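Stakby: student garment handling set

README, release 2

Stakby is the clothes-handling project of the Angate student robotics club. We record people handling clothing and bedding with a hand-held gripper, then train a small policy on the recordings and try it on the club arm, which is called Zurneck. Everything in this folder was recorded, trimmed and labelled by students.

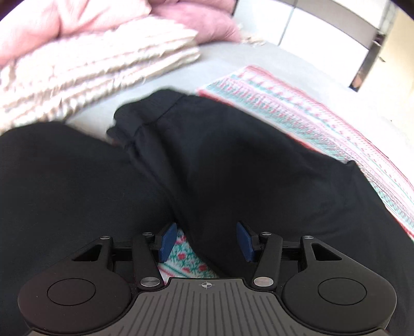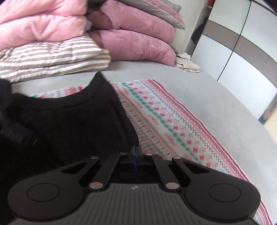
Black knit on a patterned blanket.

Can I use this set without owning a gripper or an arm?

Most of what people do with it needs neither. The labels and the video are enough for grasp detection, fabric segmentation or a class assignment on dataset cleaning. You only need hardware if you want to replay a trajectory, and in that case read the section on replay first.

What is in the folder

clips/ holds the video, one file per attempt.
poses/ holds the gripper path for each clip, as a CSV file with the same name.
labels/ holds one JSON file per clip.
splits/ holds three text files: train, val and test.
tools/ holds the scripts we used for trimming and checking.
notes/ holds the session sheets, typed up from paper.

There are 2,000 clips. Of these, 172 are in the test split. An attempt starts when the gripper begins moving toward the cloth and ends when it lets go or when the person gives up. Attempts where the cloth slipped out are kept and labelled as slips.

File names

Each name has a session letter, an attempt number and a short word for the task, for example c_0418_lift. The task words are lift, drag, fold, flip and bag. "Bag" means putting the item into a laundry bag. We stopped using "bag" partway through because it took too long to reset, so it's a lot smaller than the others. If you are balancing by task, leave it out.

Session letters run in the order we recorded. There is no session f. The pose files from that one were saved over and we decided not to guess at them.

Pose files

Columns are time, x, y, z, four quaternion values, and opening. Distances are in metres and time is in seconds from the start of the clip. Opening goes from 0 (closed) to 1 (fully open). The origin is wherever the gripper was when recording started, so positions from two different clips can't be compared directly. We get asked this a lot at club nights. If you need a common origin, run tools/rebase.py, which lines clips up within a session using the starting pose.

Where tracking dropped out, the rows are left blank. Don't fill them with zeros. The loader in tools/ interpolates short gaps and skips long ones, and you can change the limit at the top of the file.

Labels

item: the kind of thing being handled (top, pants, towel, blanket, other)
colour: the labeller's choice from a short list
surface: soft, hard or floor
result: held, slipped, missed or abandoned
second_layer: true if the gripper also caught what was underneath
comment: free text, often empty

The second_layer field was added for release 2. In the first release we counted a grasp as held even if the blanket underneath came up with it, and the trained policy picked up the same habit. Zurneck would lift a T-shirt and the towel below it and score full marks. All the older clips have been gone through again and relabelled.

Two students labelled every test clip separately. Where they disagreed, they watched it together and settled it. Training clips were labelled once, so expect mistakes there, mostly between slipped and abandoned.

Known problems

Dark items are hard. Black and navy knits show very little edge detail, and folds in them are easy to mistake for the hem. Our segmentation baseline does worst on these. We'd be glad to see someone do better.

Motion blur is common in the drag and flip tasks. We left it in.

Session h has a clock offset between video and poses. It is constant through the session and the loader corrects for it. If you write your own loader, the value is in notes/session_h.txt.

Most of the operators are right-handed and it shows in the paths. Mirroring the clips helps a bit, but remember to mirror the poses too.

The colour label is a matter of opinion for anything between grey and beige.

Splits

The splits are made by garment, so an item in the test split never appears in train or val. Please don't reshuffle them if you want to compare your numbers with ours. Backgrounds do repeat across splits, and we haven't found a good way around that with the number of places we have to record in.

Replay on an arm

The paths were made by hand and some of them are fast. Before replaying, run tools/slow.py and check that the result stays inside your arm's workspace. On Zurneck we replay at half speed with one person at the stop button and nobody inside the taped area. Club members need to have done the arm induction. Replay doesn't work well on cloth that has been put down differently from the original, so treat it as a check of your setup and don't read much into the result.

Use in class

The Tiongson workshop unit uses a small part of this set for its labelling exercise. The list of clips is in splits/workshop.txt. Students should write their labels to a new folder and leave labels/ alone. The check script prints where their answers differ from ours, and it's fine for a group to argue that ours are wrong. Several fixes in this release came in that way.

Adding recordings

Ask for the session sheet before you start. Write down the items, the surface and who is holding the gripper (use your operator number, not your name). Run tools/check.py on your files before you upload. It looks for missing pose files, clips with no labels and names that don't match the pattern. Uploads that fail the check go back to whoever sent them.

Get permission before recording in someone's home, and look through the clips afterward for faces, mail and screens. Trim or delete anything that shows them.

Licence

Free for study, teaching and club use with credit to the Stakby project. For anything else, write to the club first. The scripts in tools/ can be used for any purpose.

Changes in release 2

Added second_layer to all labels.
Removed duplicate clips from session b.
Fixed swapped y and z columns in session d.
Renamed "trousers" to "pants" throughout, so old filter scripts will need a small change.
Moved the session sheets from labels/ to notes/.

The next release is planned for February and should have more towels.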